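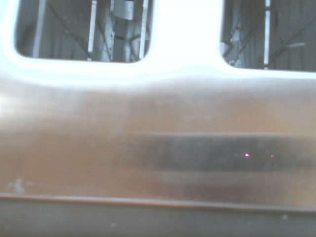 4. Before you leave for Iltley
The booking site will tell you that the hill camp at Iltley is ready for you the moment you arrive. Treat that as a hope. The campsite is well kept and the zip wire is worth the trip, but you have to set up more of your own stay than the adverts let on, and the kit you are lent comes with very few instructions. Expect plain metal fittings too, with a satin finish like the panel in the photo and the same sort of rounded openings, and don't expect the carved timber of the brochure. These steps cover the cabins and the tent pitches on the lower terrace. The upper terrace has its own section.

4.1 Checking in
1. Print your booking slip. The office says a phone will do, but the signal gives out well below the gate.
2. Ask for Mirjam Hoekstra or Jelle Verschueren at the desk. Either can change your pitch on the spot. The website claims it can as well, and I have yet to see it work.
3. Pay the 700 deposit and get a paper receipt. Keep it until the deposit is back in your hand.
4. Read the pitch number on the key tag before you walk off. Pitch 803 is the furthest from the wash block, whatever the map suggests.

Note: The "welcome drink" is served at the café and only while the café is open. In July it shuts early.

4.2 Putting up the hired tent
1. Empty the Pralo bag on to the groundsheet and lay out the poles. You need two long ones and three short ones. If any are missing, take the whole bag back.
2. Face the door downhill. The leaflet says to face it towards the view, and the wind comes from the view.
3. Peg the back corners first, then the front.
4. Raise the long poles together. One person can do it, according to the leaflet. Bring a second.
5. Tighten the guy lines again before dark.

Caution: Never cook inside the tent or in its porch. The fabric is labelled flame resistant – that does not make it safe.

4.3 Lighting the stove
1. Stand the Itano stove on flat stone, clear of dry grass.
2. Check the gas tap is closed, then screw on the canister by hand.
3. Hold the match to the burner and open the tap slowly.
4. If it does not light, close the tap and wait for the gas to clear before trying again.

Caution: If you smell gas with the tap closed, leave the stove outside and tell the desk.

4.4 The zip wire
1. Book at the hut. Slots sold online by Goossens still have to be confirmed there.
2. Wear closed shoes. Sandals with straps are turned away, even though the advert shows them.
3. Have your harness checked by staff at the platform, even if it was checked at the hut.

Note: "Open all day" means open when the wind allows. Ask about refunds before you pay.

Steps checked on site by Veerle Bakker, 23 February 2025.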